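Printing a Small Comic: Report on the Making of "Neveck"

Student project report, Visual Storytelling course, final version

1. What the project was

For my final project I wrote, drew and printed a short comic book. The title is Neveck, which is the name of the town where the story happens. The book has 60 pages including the covers, it is black and white inside with a two-color cover, and I printed 119 copies. My supervisor was Eleri Pritchard. The script was read and corrected by Gwion Meredith, who also lettered the first chapter before I learned to do it myself.

The task given by the course was open: make a printed object that tells a story in pictures, and write a report on the choices. I had made short strips before, mostly four panels, and I wanted to know how it feels to hold a story for longer. I also wanted to learn the printing side, because until now all my drawings lived on a screen.

The report follows the order of the work. At the end there is a section about the money and a section about what I would change.

2. The story

Jostine is a girl of fourteen who delivers letters in Neveck. The town is built on the side of a hill so steep that every street is a staircase. One morning she has a letter for a house number that does not exist, 243, on a street which ends at 241. She carries the letter for the whole book. In every chapter she asks another person about the house, and every person remembers it differently.

The second main character is Liew, an old mapmaker who is drawing the town again from the beginning. He is not a villain, but in my first script he was one. Eleri Pritchard wrote in the margin of that script, "Why does he need to be bad?" and I did not have an answer. After that I rewrote him as a person who is afraid of making a mistake, and the last chapter became much easier to write.

Distulix is the name of the river. It appears only in the background until chapter four. I liked the sound of the word, and I kept it even when Gwion Meredith said that it sounds like a medicine for the stomach. There is now a joke about this on page 31.

3. Script

I wrote the script in the form of a list of pages. For every page I wrote the number of panels, what happens in each and what is said. The first draft had far too much talking. One page had nine panels and in all of them somebody was speaking, so the heads would have had almost no room. I read the dialogue aloud and crossed out each sentence that I was tired of saying. This removed nearly a third of the words.

English is my second language, and this had an effect on the dialogue. My characters spoke in full, correct sentences, like people in a textbook. Gwion Meredith corrected this gently. For example, I had written "I do not know where this house is located" for a baker, and he changed it to "Couldn't tell you, love." I kept the full sentences for Liew only. He is careful and a little stiff, and now his speech is different from the others without any effort from me.

4. Thumbnails and page design

Before drawing the real pages I made thumbnails, which are very small sketches of every page, the size of a playing card. I put them on the wall in pairs, because a reader always sees two pages at the same time. In this way I found three surprises which would have been spoiled. The reader would see the surprise on the right page before reading the left one. I moved each of them to come after a page turn.

The staircases were a problem and also a help. A normal comic page is read from left to right and down, and Jostine often climbs up. When she climbed toward the right the reading was comfortable, but when she climbed toward the left the eye went in the wrong direction. I made a simple rule: when her search goes well she goes to the right, and when she is lost she goes to the left. Two classmates who read the proof said that they did not notice the rule, but they described the left-going pages as "heavy" and "slow." I was happy with this.

Most pages have a grid of six panels. I break the grid only four times, and each time it is a full-page picture of the town. On one of these pages I drew every window by hand and I regret it a little.

5. Drawing and inking

I penciled on paper and inked on the same sheet with a brush pen. The first chapter took me as long as the next two together. My lines at the beginning are thin and nervous, and you can see in the printed book that they become thicker around page 20. I thought of redrawing the early pages, but Eleri Pritchard advised me to go forward and finish, and to redraw only if there was time at the end. There was time for two pages.

For the gray areas I used dots added on the computer after scanning. I tried three densities. The lightest one disappeared in the test print and the darkest one became solid black, so the whole book uses the middle one. This made the night chapter difficult. In the end I used black for the sky and left the stairs completely white, and I think now that it is the best-looking chapter.

Faces were harder than buildings. Jostine has to be the same girl on every page, from all sides. I made a model sheet with her head in eight positions and kept it next to me, together with a note: the hair is cut shorter on the left. 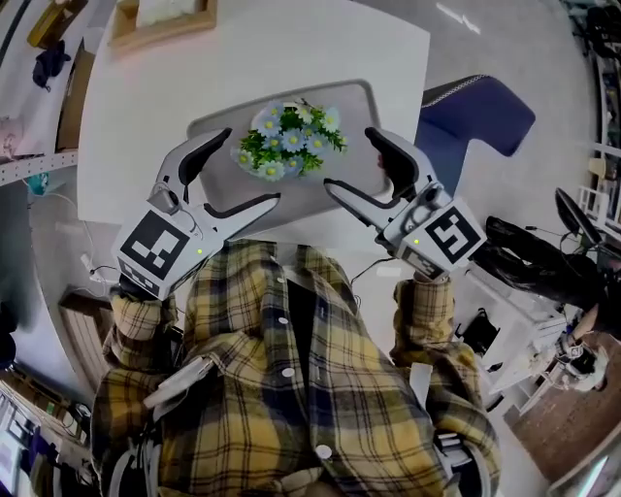
Does a short comic need an editor, if only one person is making it?

I think it does, even when the editor is only a friend who reads the pages in order and says where they stopped understanding. After some months I could not see my own story any more. I knew why Jostine goes back to the bakery, so I believed that it was written in the book, and it was not.

6. Lettering

I did not expect lettering to be so much work. Gwion Meredith did the first chapter by hand, on a separate sheet, and showed me how to do it: first write the words, then draw the balloon around them, never the opposite. I had drawn empty balloons on many pages already, and most of them were too small.

From chapter two I lettered myself. My capital letters were uneven at the beginning, so I ruled guide lines in light pencil and this helped. I also learned to place the first speaker on the left of the panel whenever it is possible. In one panel Liew answers before Jostine asks, because I had put them on the wrong sides. I mirrored the drawing, and then the short side of her hair was wrong and I had to correct this too.

There is one spelling mistake left in the printed book. I will not say on which page.

7. Printing and binding

I compared two ways: to order the book from an online printer, or to print it in the print room of the school and bind it by hand. The online printer was faster, but I would have learned very little. I chose the print room.

The inside pages were printed on a slightly cream paper. The cover was made on the risograph in dark blue and orange. The two colors are printed one after the other, and they never sit exactly on top of each other. On some copies the orange sun is a little outside of its blue circle. At first I put these copies on a pile to throw away, and then I noticed that visitors to the print room liked this pile more. I kept all except the really bad ones.

A book of 60 pages is thick for staples. The first test copy did not want to close, and the inner pages came out further than the outer ones, so that the page numbers were nearly cut away when I trimmed it. I moved all the page numbers closer to the center and sewed the books with thread instead – three holes, with linen thread. One book took me eleven minutes when I started and four minutes in the end. I did this mostly in the evenings in May, while listening to the radio.

8. Money

The complete cost of the project was 393 dollars. The largest part was paper, then the risograph masters and ink, then thread, needles and one good bone folder. I do not count my pens, which I would have bought in any case.

I sold the book for six dollars at the student comics fair and later through the small shop next to the school, which takes part of the price. I gave copies to the library, to my teachers and to everyone who had read the proofs. I did not try crowdfunding. I considered it at the beginning and even wrote the text for a campaign page, but I was afraid of promising a date to strangers. For a second book I might do it, after the pages are finished.

9. Readers

At the fair I asked readers to write one sentence on a card. Many wrote about the stairs. Several wanted to know what is inside the letter, and two people were angry that it is never opened – one of them came back after lunch to tell me again. A boy drew his own version of house 243 on the back of the card, with a very large chimney. I have kept it in my sketchbook.

The most useful comment was from a reader who said that she mixed up the baker and the baker's sister. I looked at the pages again and she is right. They have the same nose and the same apron, and in the night chapter there is no way to know who is speaking.

10. What I would change

I would make the model sheets for all characters and not only for Jostine. I would letter before I ink, so that the words have their place from the start. I would print one complete test copy much earlier, even with unfinished drawings, because many problems appeared only when I held the book in my hands.

The script could also lose one chapter. Chapter three, in which Jostine visits the school, repeats what we know from chapter two. I kept it since I liked drawing the classroom.

I am planning a shorter second story in the same town, 24 pages, about the people who work on the river Distulix. Liew will be in it as a young man. The thumbnails for the first eight pages are finished, and Gwion Meredith has already asked me to change the name of the river.

Thanks

I thank Eleri Pritchard for her patience with the first script, Gwion Meredith for the lettering and the corrections, and the technicians of the print room, who let me stay after closing time more often than is allowed.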